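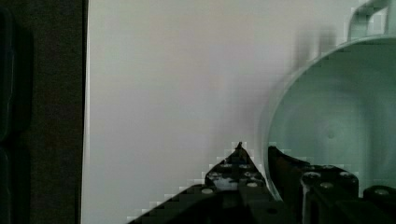
Where do the cups and pitchers go after the shared meal? They go back on the open shelf by the sink, upside down, with the handles facing out so the next group can grab them.

Iltenar House Kitchen Group
Minutes of the February meeting

The meeting opened at 7 p.m. in the dining room. Notes from last time were read and approved with one fix: the new dish rack came from Prakon, and the notes had said Yimer.

1. Kitchen reset

Wow, what a difference! The lower cabinets have all been emptied, wiped down and filled again, and everyone who has cooked since then had something good to say about it. Baking pans now stand on edge beside the stove. Mixing bowls are nested by size. The lids finally have their own drawer, and the members who spent two evenings matching lids to containers got a long round of applause (well earned - the box of strays was huge).

Leftover lids with no match will sit on the windowsill until the end of the month. If one is yours, please take it home.

2. Plastic containers

We talked for a good while about the light green plastic container with the looped handle. Some of us want it kept for rinsing greens and others would love to have it for carrying scraps out to the compost. Both groups made their case with real spirit! Agreed: it stays a food container, and the compost gets a bucket of its own with a tight lid. Budget for the bucket is $20.

The group also agreed to label the shelves and leave the containers themselves unmarked. Tape residue was a pain to scrub off last year.

3. Shared meals

The Vurnitlow supper was our biggest yet, with 115 plates served. The soup ran out at 6:40, so we'll make one more pot next time. Guests loved the cornbread and several asked for the recipe, which is now taped inside the pantry door.

Washing up went faster with two people drying. We'd like to make that the regular setup, and the sign-up sheet will have 5 slots for cleanup from now on. Three are already filled for March - thank you!

4. Counters and surfaces

Request from the morning group: please leave the counters clear at night. They start bread at 6 a.m. and need the whole length for shaping. Everybody was glad to say yes to this, especially with fresh rolls on offer.

The cabinet door that sticks was discussed again. One member will bring a plane and a screwdriver and have a go at it before the next meeting. If it needs a new hinge, Yimer Hardware gives us 10 percent off.

5. Supplies

Dish soap is fine through March. We're low on sponges and flour. Cloth towels are plentiful, so please reach for those before paper ones. Offers of glass jars with good lids are very welcome, quart size or bigger.

6. Other business

A idea came up for a pickling afternoon in the spring. Lots of excitement about it! Carried over to the next meeting so we can look at dates and the price of cucumbers.

To do before next time
Buy the compost bucket
Print shelf labels
Fix the sticking door
Restock sponges and flour

Meeting closed at 8:20 p.m. Tea and the last of the ginger cookies followed.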